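Shoe rack

A shoe rack is a piece of household furniture used to store footwear off the floor, usually near the entrance of a home. Most racks consist of two or more horizontal shelves held between upright posts. They are distinguished from shoe cabinets, which are closed by doors or tilting fronts, and from shoe benches, which have a load-bearing seat on top.

Construction

Open racks are commonly built with a metal frame and shelves of wood, wire or fabric. In metal and wood designs the boards rest on crossbars or are screwed to them from below. A bar joining the uprights near the floor limits sideways movement, known as racking. Feet may be capped with plastic or felt to protect hard floors.

Solid shelves keep dirt from falling onto the pairs stored below but must be wiped by hand. Wire and slatted shelves let grit pass through and dry faster, although narrow heels can slip between the bars. Unsealed wood may stain or swell where damp soles are left on it repeatedly.

Dimensions

Shelf depth is the main limiting measurement. A board 11 inches deep holds many adult shoes without overhang. On shallower boards the toes or heels project past the front edge, which does not affect stability in light footwear but increases the chance of shoes being knocked off. A rack 36 inches wide takes around 2 more pairs per shelf if adjacent shoes are allowed to touch than if a gap is left between pairs. Spacing between shelves determines whether ankle boots can be stored upright.

Arrangement

Shoes may be placed with the toes facing outward or with the heels facing outward. The toe-out position shows the front of each shoe and is often used for display. The heel-out position makes it easier to grip the shoe at the back and hides worn toes. A third method, alternating the direction of the two shoes in a pair, reduces the width needed for tapered styles.

House slippers and clogs are often assigned to the lower shelf, where they can be reached with the foot. Outdoor shoes may be kept on a separate level. In a household survey conducted by Noeline Hinds and Themba Ngubane, covering 2,000 homes, a fixed place for indoor footwear was more common in homes where outdoor shoes were removed at the door.

Placement and care

A rack is normally set against a wall, clear of the door swing. Tall models should be anchored. Loose dirt is removed from the shelves with a dry brush before wiping, and wet footwear is dried on a tray before being returned to the rack. Frame screws should be checked for tightness when the rack is moved.

See also

Boot tray
Entryway
Shoe cabinet
Slipper
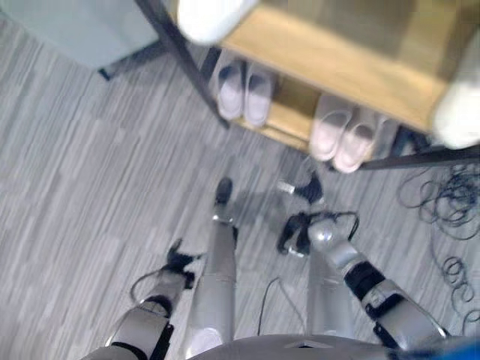

Open shoe rack with wooden shelves and dark metal framing. Slippers and pale pink clog-style shoes are on the lower shelf, toes outward.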